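4.2 Rules for recording in occupied homes

The lab rules in Section 4.1 did not carry over to homes without changes. In the lab, the table is reset to a known layout and the operator works alone. In a home, the kitchen is in use before and after the session, and the things on the table belong to the people who live there. We therefore wrote a second set of rules, called the Comano rules after the project that paid for the first round of visits. They were drafted by Iwona Domański and Rosaura Ayala and revised once, in March, after the first 20 homes.

The rules cover three points: consent, the state of the workspace, and the handling of the tool.

Consent is given in writing by every adult in the household, before the tool is taken out of its case. The form names the rooms that may appear in the recordings. A room that can be seen through an open doorway counts as a room that appears, even if no task takes place in it. This was the most frequent correction in the March revision. Operators had been listing the kitchen only, and in open floor plans the wrist view regularly takes in much more than the kitchen. Mail, medicine labels, school papers and family photographs are moved out of view by the resident, not by the operator. If the resident prefers to leave them, the clip is marked for blurring on the session sheet.

The state of the workspace is left as found wherever this is safe. Operators may not tidy, wipe or rearrange a surface to make a task easier. They remove only glass, blades and anything hot, and they write down what was removed. For table-clearing tasks the target container stays on the floor or on the surface where the household keeps it. We do not supply containers. Packaging is treated as a category of its own, as thin film, foam net and coated card behave differently under the finger pads and were underrepresented in the lab recordings. Figure 6 gives a view from the tool at a table of this kind, with the trash bin on the floor to the right of the items.

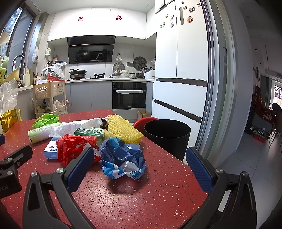

Should an operator flatten a crumpled bag before trying to grasp it? The bag should be left in the shape it has, and the grasp should be made on whatever fold is easiest to reach; flattening is allowed only when it is the task.

Figure 6. Kitchen table with used packaging, seen from the hand-held gripper. A blue and white plastic bag lies between the fingers, with a yellow foam fruit net behind it.

The handling rules are short. Each clip starts with the fingers open and ends with the fingers open. The tool is held still for a moment at both ends, so that the start and stop can be found without a marker in the audio. The free hand stays out of view unless the task is listed as two-handed. A failed grasp is kept. The operator tries again in the same clip, up to 5 attempts, and then moves to the next item. Clips are not deleted in the home for any reason other than a request from the resident.

Pads are checked before each home and wiped between food packaging and any other category. A pad with a visible tear is replaced, and the replacement is entered on the session sheet. In the first round this entry was often missing – 11 sheets had no pad entry at all – and the field was moved to the top of the form.

Compliance was checked by two readers, Ilze Ozoliņš and Agustina Farías, who had not taken part in the visits. They went through 116 clips against the written rules and recorded each departure separately. Where they disagreed, the clip was passed to Mercedes Inga, whose reading was final. Most departures concerned the end of the clip, where operators set the tool down with the fingers closed. Departures from the workspace rule were harder to judge. A reader can see that an item has moved between two clips, but cannot tell from the video if the operator or the resident moved it. We now ask for a still of the surface before the first clip and after the last one.

The Comano rules do not cover recordings with children present. Those sessions follow the stricter Nundcombe procedure, described in Section 4.3.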